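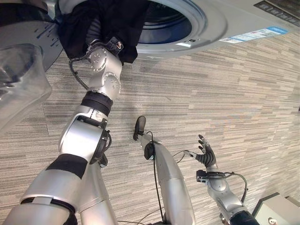
*Dark clothes at the drum. Everything below assumes a front loader.*

# A dark load in a front loader, minus the folklore

Most laundry advice gets repeated because it sounds right. Vinegar sets dye. Salt sets dye. Cold water cleans as well as hot. I've tried most of it over the years and kept very little. What follows is the routine I use for black and dark colored clothes, and I've tried to say where I'm sure and where I'm guessing.

## Before you load

1. Check every pocket. I know you know.
2. Turn the dark things inside out. This one I believe in. Rubbing wears the color off the outside of the fabric, and a drum full of clothes does a lot of rubbing.
3. Close zippers and hooks. Leave shirt buttons open.
4. Read the care label, but read it with some suspicion. "Dry clean only" on a plain polyester top often means the maker didn't want to test anything else. I still wouldn't risk a lined jacket.

## What can go in together

The strict rule says black goes with black and nothing else. I don't follow it. Fifteen separate piles is how laundry ends up on the floor for a week. What matters is whether a thing still bleeds. Wet a hidden seam, press a white rag on it, and look at the rag. If color comes off, wash that piece alone until it stops.
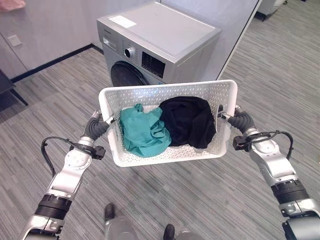 I sort in whatever I'm going to carry the clothes in, which saves a step and makes me look at the load before I commit to it. Two colors in there is usually no problem. Teal and black, like the pair in the white basket, are a mix I'd run together without much thought once both had passed the rag test. The black can't be hurt by a little teal, and the teal is strong enough to hide a small amount of gray. Swap the teal for pale yellow and I'd wait.

A basket with holes is better than a solid tub if clothes are going to sit in it for more than an afternoon, especially gym things. I've seen claims that a perforated basket "prevents odor." It doesn't. It lets air in, and the smell comes anyway if you leave it long enough.

## Loading and settings

Put things in one at a time, shaken out. A balled-up sweatshirt stays balled up for a good part of the cycle and comes out with detergent in the creases.

Don't pack the drum. You should be able to get your hand in above the clothes. On the other hand, the warning about small loads is partly true too: two heavy items can throw the spin off balance, and the machine will stop and sulk. Add a towel of a similar color if that keeps happening.

My settings for ordinary dark cottons and blends:

- Cold or cool water
- The shortest cycle that still has a proper rinse
- Medium spin
- Extra rinse if the black things come out with pale streaks

Those streaks, by the way, are often detergent and not fading. Rewash one piece with no detergent before you decide it's ruined.

On products: I used Nelier, the dark-wash liquid, for six months and couldn't tell those shirts from the ones washed in the ordinary stuff. Amia color-catcher sheets did come out tinted. That proves they pick up loose dye. It doesn't prove the dye would have landed on anything. I'd use one for a new pair of jeans and skip it otherwise.

## Unloading
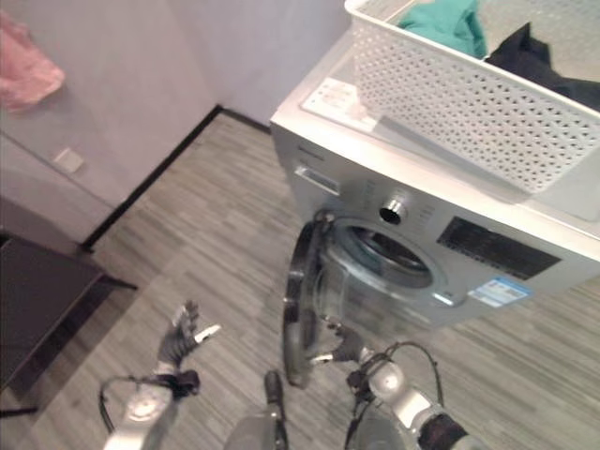
Get the clothes out soon after the cycle ends. Creases set while a damp load sits, and no "freshen" button I've used has undone them. Have the basket ready before you open up. The top of the machine is the handiest place for it, where the white one is sitting with the teal and black pieces in it, and you can reach it without turning around. Swing the door all the way back first so sleeves don't catch on the rim. Then run a hand around the inside of the drum, top included, for the sock that's stuck there.

Hang dark things in the shade, still inside out. Sun fades them, and I don't need a study for that, I have a black shirt with one gray shoulder. If you use a dryer, go low and take them out slightly damp.

## Looking after the machine

Wipe the rubber seal, including the fold at the bottom, and leave the door ajar. Pull the detergent drawer out a little as well. I doubt the monthly cleaning tablets do much for a machine that's treated this way, though I'll admit to running an empty hot wash when the seal starts to smell. The last one was in May.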